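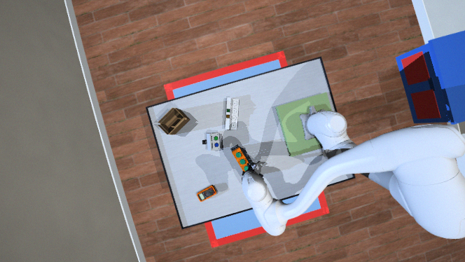 4. Rules for the simulated bench

4.1 Scope

The rules in this section cover bench tasks carried out in simulation by a two-armed robot. They were drafted at Cusbridge for the Linon task set and then tried on the Hervieu set, where they needed only small changes. They deal with how a bench is laid out, how a trial is started and ended, and what has to be kept afterwards. They do not cover controller tuning, and they are not a substitute for the safety rules that apply once a task moves to a physical cell.

We use "must" for a rule that voids a trial if broken and "should" for one that only has to be noted in the log.

4.2 Layout

Each layout must be stored as a single file under version control. The file lists every item on the table, its position and its rotation, including items the task never uses. In our early work the unused items were placed by hand and left out of the file, and two labs running what they believed was the same task got different rates of contact between the forearm and the clutter. The multimeter was the usual culprit.

Items should not all be squared up to the table edge. A box or meter turned to an odd angle is closer to what a technician leaves behind, and it shows up planners that have quietly learned to favour one approach direction. The mat is the exception: it must be aligned with the table, as it serves as the reference for the second arm.

Lighting must be fixed for the length of a batch. Shadows from the robot's own arms fall across the tabletop and change with every pose, and this is expected. What is not allowed is moving the light between trials without recording it.

4.3 Approach and contact

An arm must enter the space over the table at reduced speed, and the two arms must not both be in contact with the same item unless the task file says so. When one gripper is working at the end of a device, the other should be held over its own side of the table.

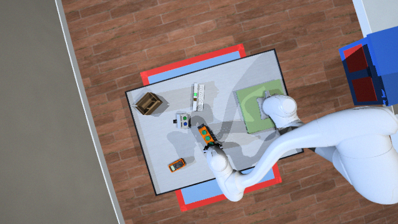 Devices with buttons need extra care. A gripper closing on a housing can press a button by accident, and in simulation this often has no effect at all, so the fault goes unseen. We therefore require that every button have a contact sensor in the model, even where the task has no use for it. Any press not called for by the task must be written to the log with the trial number and the simulation step. Figure 4 gives the view used by reviewers to check finger placement against that log.

4.4 Trial counts and resets

A batch is 50 trials from one layout file. The Linon set has 600 trials in total and the Hervieu set has 848, the odd number coming from a batch that was stopped early and kept under an older version of the rules. We would not keep it now — a partial batch must be rerun from the start.

Between trials the bench must be reset from the file, never by having the robot put things back. Settling time after a reset is fixed at 2 seconds of simulated time. Shorter values left small items still sliding when the first command was sent.

4.5 Records

The log for each batch must name the layout file, the simulator version, the robot model and the random seed. Joint positions should be kept at full rate. Rendered views may be thinned out, but the overhead view must be kept whole for any trial marked as failed.

We keep logs in Kirkulus, though any store that prevents later editing will do. Corrections are added as new entries and the original is left in place. At the November review, most disagreements between reviewers came down to missing seeds, and the seed field can no longer be left blank.

Figure 4. Overhead view of the simulated bench, with one gripper at the lower end of the orange device and the other over the green mat.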